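I'd been promising Kerstin Sundqvist I would come and see the Skella open day for years, and this February I finally got on the train, with a flask and far too many sandwiches. There were 22 of us in the morning group, a friendly mix of engineers, college tutors and people like me who mostly write the paperwork.

Kiran Pandey took us round, and I was so pleased that he began with the rules! At Skella no task goes near a real kitchen until it has been tried in simulation, and every simulated task has a written sheet saying where the arm is mounted, what is on the worktop and when a run must be stopped. The one we spent longest on was a kitchen with a toaster on a marble island and a Franka arm on its own pedestal beside it. 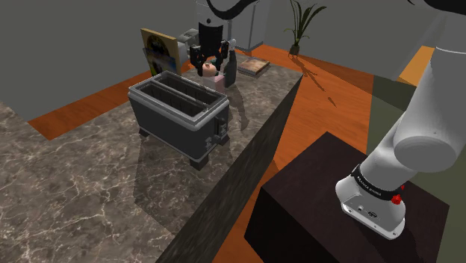
Kiran's view is that a pass in simulation should be treated as permission to ask for a real trial and nothing more, and I found myself nodding along (I've seen the other way of doing it). Each task gets 20 runs, failures are kept on record with the successes, and whoever wrote the task may not sign it off. Mamta Bhatia asked what happens if somebody shifts an object halfway through the set. The set starts again from run one, which got a groan from the back!

After lunch Elvia Tlapale went through the checks for the real cell: stop button tested at the start of each shift, speed limits read aloud by two people, and a fresh risk assessment whenever the gripper is changed. I copied down as much as I could, and she has kindly promised to send me the blank forms.

I caught the ten past four home and still had two sandwiches left.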